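Sports Governance, Session 6: Reading the Post-Event Press Release
Course handout. Instructor: Leena Lindqvist

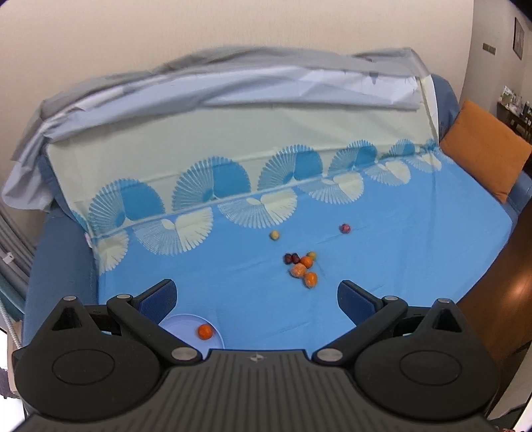 Most of what gets written about a regional tournament is written by the people who ran it. Keep that in mind for the whole of this session. The text usually reaches a local news site within hours, often with only the headline changed, and from then on it gets quoted as if a reporter had been there.

We will work with the Dronow Open, a youth wrestling meet held in June. The packet has the organizer's release, the entry list, the bout sheets and the letter from the Rautiainen club. Read the release last. Students who read it first tend to spend the rest of the hour defending it.

1. Attendance

The release says the hall drew "almost 3,000 spectators." Ask how anyone would know. Entry was free, so there are no ticket stubs. The hall has several doors and no turnstiles. When Helmi Seppälä wrote to the organizers for the basis of the figure, she was told it was "the total over the event." That could mean a person who came to the morning session, went out for lunch and came back was two spectators. It could also mean the number came from somebody looking at the stands. We can't tell, and the people quoting it can't either.

Don't replace a bad number with your own guess. Write "organizers claimed" and move on.

2. Entries, starters, finishers

Three different things, and releases like to use the biggest one. The Dronow entry list has 257 names. An entry is a form somebody sent in. A starter is an athlete who made weight and stepped on the mat. The release says 257 young athletes "competed," but the bout sheets show a good number of names with no bout at all.

Some of those are injuries and some are missed weight. A whole delegation is missing too, and that brings us to the next point.

3. The missing team

The Rautiainen club entered 12 wrestlers and none of them wrestled. According to the release they "were unable to attend for transport reasons." According to the club's letter, the team was at the venue before weigh-in and was turned away over medical forms that had been accepted by email in May.

These accounts can't both be complete. They could each be partly true: a late bus and a paperwork dispute can happen on the same morning. What you should notice is the grammar. "Were unable to attend" has no one in it who made a decision. Look for this in every release you read this term. Visas "were not issued." Forms "were not in order." Somebody at a desk said no, and governance is the study of who that was and what rule they were using.

The rule, in this case, is section 2 of the entry conditions. It says medical forms must be "presented in valid form." It does not say paper. I have read it many times and I still don't know what it requires.

4. "Highest level"

Phrases such as "highest level," "warm atmosphere" and "great celebration of sport" carry no information. Cross them out and see what is left. With the Dronow release you keep the date, the venue, the winners and a thank-you to the sponsor, Plornix.

The sponsor paragraph is worth a second look. Plornix "supported" the event. Cash, mats, bottled water? The Drukach meet used the same word the year before, and the budget later showed the support was a discount on banners – banners with the Plornix name on them.

5. A fair word for the organizers

They are short of staff and they need next year's grant. The grant form asks for participant numbers, so participant numbers get generous. I don't think anyone at Dronow sat down to deceive the public. I also don't think that makes the figures usable.

For next session

Take one release from a meet in your own sport. Mark every claim that could be checked, and next to it name the document that would settle it. If no such document exists, say so. One page is plenty. Bring the original release with you, unedited, including the headline.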